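6.3 Tracking loss during hand-held recording (fault 58)

Fault 58 means the headset has lost one or both marker cubes for longer than the set limit. The Surnon software stops writing position data, but the finger cameras keep recording. Discard any take that shows this fault.

CAUTION: Stop moving before you look at the screen. Cables on the floor are a trip hazard while you wear the headset.

1. Stand still and let the fingers open fully.

2. Hold both grippers out in front of you at waist height, cubes facing up.

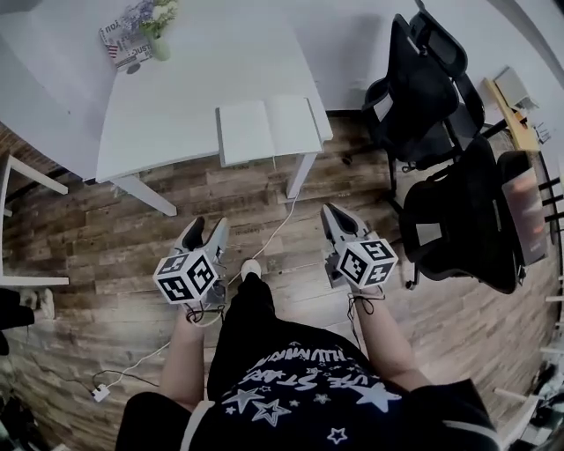
3. Wait for two short tones. If you hear only one, tilt each wrist slowly until the second sounds.

4. Check that each cube is tight on its mount. A cube that has shifted will still track — but the positions will be wrong. Recalibrate after tightening.

5. Wipe the printed faces with a dry cloth. Do not use alcohol.

6. Open the finger camera preview and close each gripper slowly. Both fingers should stay in view the whole way.
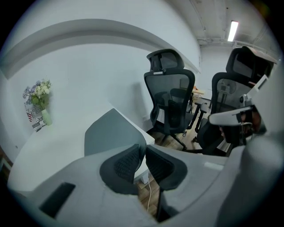
7. Clear the fault and record a test take of 18 seconds. Dropped samples must read zero.

Note: If fault 58 returns more than once in a session, save the log and send it to Hedegaard support with firmware build 1361.

Was this section helpful? 100 found it helpful
Shares: 18

Comments (2)

plotham_lab: Step 4 was our problem. Left cube had turned a little on the mount.

utov2: What if I get the tones but it faults again as soon as I walk?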